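Print this page | E-mail this page

Progress report to the Wynne Fund: reusable cups in the Huren neighborhood cafés

Prepared by Reda Belhaj, project coordinator, for Meirion Cadwaladr

Dear Meirion,

I write to you with the second report of our work. The period is from the end of the winter until now. As you asked, I keep it short, and the tables of spending go in a separate letter.

Work with the cafés

When we wrote the first report, four cafés had signed the agreement. Now we have 7. The newest one is Kikitz, the bakery near the tram stop, which joined in March after a long discussion about washing. The owner was afraid that the staff would lose time in the morning, so we agreed that returned cups are collected in crates and washed by our partner Brirnari in the afternoon. This arrangement costs us more than we planned, but I think it is fair for a small shop.

The deposit stays the same in all places. Two cafés wanted a lower one and we discussed it with them, but different deposits would confuse people who take a cup in one place and return it in another.
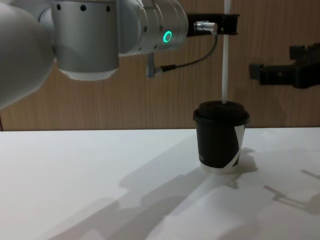

Cups in use

We bought 200 cups with the first payment and they are all in circulation. In the last month 75 of them did not come back in the expected time. I do not want to call them lost yet — many people keep a cup at home or in the office and bring it back after some weeks. We put a small reminder near the cash desk in each café and we will see in the next report if it helps.

The lids are a weaker point. They become loose after many washings and customers complain about dripping. Brirnari tried a lower temperature, and the health inspector must still confirm that this is allowed.
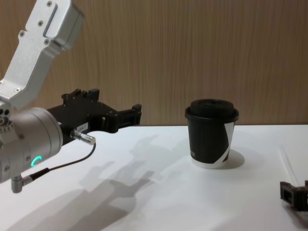

Photo: Huren Cup Project

Meetings with residents

We held an open morning on a Saturday in the library hall. More than 200 residents came during the day, which was a good surprise for us. Most questions were about hygiene. Older visitors asked also if they can bring their own cup from home, and the answer is yes in every café except one.

Difficulties and next steps

Our delivery bicycle was in repair for a long time and we had to pay for a van. I ask your permission to move a part of the printing budget to cover this. We also need a decision about the second order of cups before the summer, as the supplier delivers slowly.

With kind regards,
Reda Belhaj

Filed under: Local Projects, Waste and Recycling, Reports

We use cookies to remember your settings. By continuing to read you accept our cookie policy.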